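Jun 24, 2022 – teleop collection, pumpkin set

Started late. Left glove lost calibration twice before the first real take, ring finger reading half closed while my hand was flat. Re-zeroed, rebooted the Plenitz box, fine after that. Whoever sits down next: check the finger plot BEFORE you hit record, not after take 10 like me.

Goal for the session was the two-pumpkin task on the white table. Left hand picks a pumpkin, puts it on the plate. Right hand stays out of it unless the prompt says right. Mug is only a distractor for now, no takes where it gets touched. Prompt text is in the shared sheet, please dont reword it as you go, last batch had four versions of the same sentence and I spent an evening merging them.

Got 204 takes saved. Threw out 18 on the spot, mostly me. List so far of why:

- thumb landed on the stem side and pumpkin rolled
- grasp ok but let go too high, bounced off the plate rim
- recorder started with hands already moving (my foot on the pedal)
- wrong prompt selected, noticed at the end

Did not throw out the slow ones. I think we want them. A take where the operator fumbles then recovers is still a good take as long as it ends with the pumpkin on the plate, and the Bedis policy had basically no recovery behavior in it. Tagged them "regrasp" so they can be filtered if anyone disagrees.

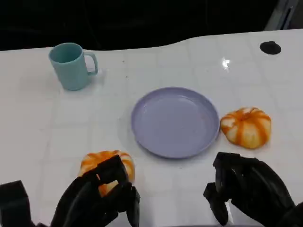 Thumb-over grasp vs. pinch from the sides. Switched partway through to fingers over the top and one curling down the far side, much steadier than pinching. Downside – the hand hides most of the pumpkin from the head camera right when the contact happens, so the model gets next to nothing to look at for that part. Wrist cams would help but left one is still dropping frames. Kept going with the over the top grasp anyway. Worth training one model on each and comparing, don't mix them yet.

Right hand: tried to keep it open and parked low on its side. Gets tiring. After an hour or so my right arm drifts toward the plate and you can see it in the joint logs, a slow creep take after take. Worried the policy learns the creep. Option is to freeze the right arm in software for left-only prompts, but then the data looks different from the two-handed set. Leaving it live for now. Put a rest under the elbow, helped a bit.

Layout randomization. Using the Cârstea script for positions, it spits out a new arrangement every 7 takes. It likes to put things right up against each other, pumpkin nearly on the plate rim etc. Hard on the operator but probably good for the data. Two arrangements were out of reach for the left arm, skipped them and wrote the seeds in the sheet. Script needs a reach check.

Lighting – glare on the tabletop is bad from the head view. Moved the lamp back, still a spot. Auto exposure is pumping when the hand comes in close, the white table goes gray for a moment and comes back. Locked exposure from take 60 on. Earlier takes have it unlocked, marked in the metadata as expo=auto. Do not average those with the rest when computing the color stats.

Upload: pushed everything to Pullosent over lunch, almost 4 hours for the whole lot, way too slow. Compression flag was off. Its on now in the config. Checksums match, local copies still on the collection machine, don't delete until somebody has played back a few from the server side.

Quick playback check on my end, picked takes at random. Video and joint streams line up, except the first few where video lags the fingers by a couple frames. Same thing we saw after the last reboot. Probably the clock sync not settled yet. Wait a minute after boot before recording, adding to the checklist.

To do

- [ ] right-hand-only prompts, same objects
- [ ] swapped version: mug is the target, pumpkins are distractors
- [ ] reach check in layout script
- [ ] new strap for left glove, velcro is going
- [ ] replay the regrasp takes and trim dead time at the start
- [ ] decide on freezing the idle arm, before August run
- [ ] fix left wrist cam or take it out of the config, the half-empty stream breaks the loader

Gloves are on the charger. Recorder is closed, arms homed and powered down.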